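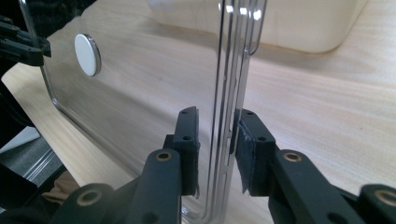 Edge Yellowing and Scratch Resistance in Desktop Acrylic Display Stands
Module project report, second year, Materials and Product Testing

1. Background

Clear acrylic (PMMA) is widely used for sign holders, leaflet stands and small display panels. It is cheap to cut, bends readily along a heated line and transmits more visible light than ordinary window glass of the same thickness. Its main weakness in daily use is its surface. Repeated dry wiping produces fine scratches, which scatter light and make the sheet look dull long before it fails in any mechanical sense.

The library at the Trirkley campus replaces its stands when staff judge them to be too cloudy to read through. No measurement is taken. The aim of this project was to find out how far the cleaning method affects haze, and whether a simple test could support the decision to replace.

2. Materials

Flat samples were cut from 5 mm cast sheet supplied by Prunel and from extruded sheet of the same thickness supplied by Dusard. There were 14 samples of each. The protective film was left on until the day of testing. Cut edges were flame polished, except on the control samples, which were left as sawn.

3. Method

Each sample was clamped to a flat bed and wiped with a weighted pad for 158 strokes. Three pad coverings were used: dry paper towel, dry microfibre cloth, and microfibre cloth dampened with water and a drop of washing-up liquid. Haze was read before and after wiping on a Koster bench meter, at the centre of the wiped strip and at both ends. The mean of the three readings was recorded.

Edge yellowing was judged by eye against a printed colour card, after exposure in a lamp cabinet. Two members of the group scored each edge separately and the scores were then compared.

4. Results

Dry paper towel gave the largest rise in haze on both types of sheet. Dry microfibre came second. The damp cloth produced a change too small to separate from the repeatability of the meter. Extruded sheet scratched more than cast sheet under the dry pads, although the ranges overlapped.

No yellowing was recorded on the flame-polished edges. Two of the sawn edges were scored one step darker by one observer only, and these scores were left out of the comparison.

5. Sources of error

The pad was not changed between samples in the first session, so grit may have carried over. Those readings were repeated on Tuesday with fresh pads and the earlier set was discarded. Room humidity was not controlled. The lamp cabinet was shared with another group and was switched off overnight, which shortened the exposure.

6. Recommendations

Stands should be cleaned with a damp microfibre cloth, and paper towels should be removed from the cleaning trolley. Cast sheet is preferred where the stand will be handled often. Further work should use a longer lamp exposure and include bent samples, as the heated line may respond differently to wear.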